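Put the Good Stuff Where You Can See It

January
By the Tovstead Letter

I have a drawer in my kitchen that I'm a little ashamed of. It's the deep one, second from the bottom, and for years it was where I put anything I had bought in a fit of enthusiasm. A pasta cutter. A set of linen napkins. A fountain pen, in a kitchen drawer, because that was where I happened to be standing when I lost interest in fountain pens.

We've all been told for so long that a tidy home is an empty-looking one. Clear the counters! Close the doors! Everything in a bin, every bin in a closet, every closet shut. I bought into it completely. When I moved into the apartment on Ravier Street I spent 300 dollars on matching boxes with lids, and I labeled every single one, and I was thrilled with myself for maybe a month.

Then I noticed I had stopped doing things. I used to sew a bit in the evenings, nothing fancy, mostly hems and the odd cushion. Once the sewing things were in box 13 (yes, I numbered them too), on a shelf I needed a chair to reach, I sewed exactly one button in a year. The guitar went under the bed in its case and stayed there. My watercolors went into a box marked ART, and I think I lifted that lid twice, both times looking for tape.

I don't believe I got lazier. I'm the same amount of lazy I have always been. But there's a gap between thinking "I could paint for a bit" and having a wet brush in your hand, and every lid and latch makes the gap wider. Fetching the chair is enough to kill it. By then I've remembered the laundry.

My grandmother's house in Bronton was the opposite of tidy in the magazine sense. Her scissors hung on a nail by the window. Her rolling pin lived on the counter on its own folded towel. There was always a half-finished jigsaw on a board that moved from the table to the top of the piano at supper time and back again after. She made things constantly, well into her eighties, and I used to put that down to character. These days I give the nail some of the credit.

Now, I can hear my sister already. "You're just making a case for clutter." I'm really not! Clutter is the stuff you don't use sitting on top of the stuff you do. I got rid of plenty last winter: 22 mugs down to eight, and the pasta cutter went to a neighbor who has used it more in a season than I managed in the whole time I owned it. What I'm asking for is that the things you love get a proper place out in the open, with a hook or a stand or a dish that belongs to them, and that the dull things get the closet. We have it backward. The toaster gets prime counter space and the violin goes in the attic.

Dust is the usual objection, and fine, there's dust. I wipe things down when I notice it. Small children and cats are a better objection, and if you have either I'd hang everything a bit higher and hope for the best. And if your place is tiny, as my first one over the Carrier bakery was, you may only have room for one thing on display. Pick the one you miss most.

Old crafts seem to have worked this out long ago. Cooks hang their pans, woodworkers hang their chisels, and people who write with a brush have a whole piece of furniture for it, with carving on it and everything. Somebody decided that the place where the tools wait should be worth looking at too, and I love that.
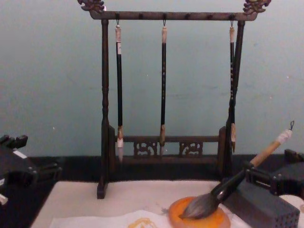
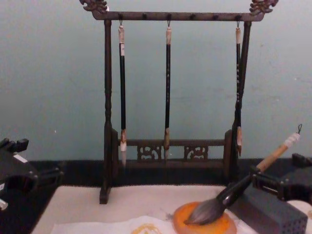
A dark wooden rack with its calligraphy brushes hanging out in the open, in both pictures.

So the guitar is on the wall now. I'm 44 and I still can't play a clean F chord, but I pick it up most evenings while the kettle boils, which adds up to more practice than I ever got out of lessons. The paints are on the windowsill in an old baking dish. The sewing box is still on the high shelf, I admit. I'm working up to it.

Comments (3)

hemline_and_co: Moved my knitting to a bowl by the couch last fall and finished a sweater I had started before we bought the house. You're right about the lids.

Pat in the attic: Disagree on the toaster. I use the toaster every day. I have not touched a violin since eighth grade.

quietkettle: The F chord is mean to everyone. Keep going!

Contact | Copyright The Tovstead Letter | Back to top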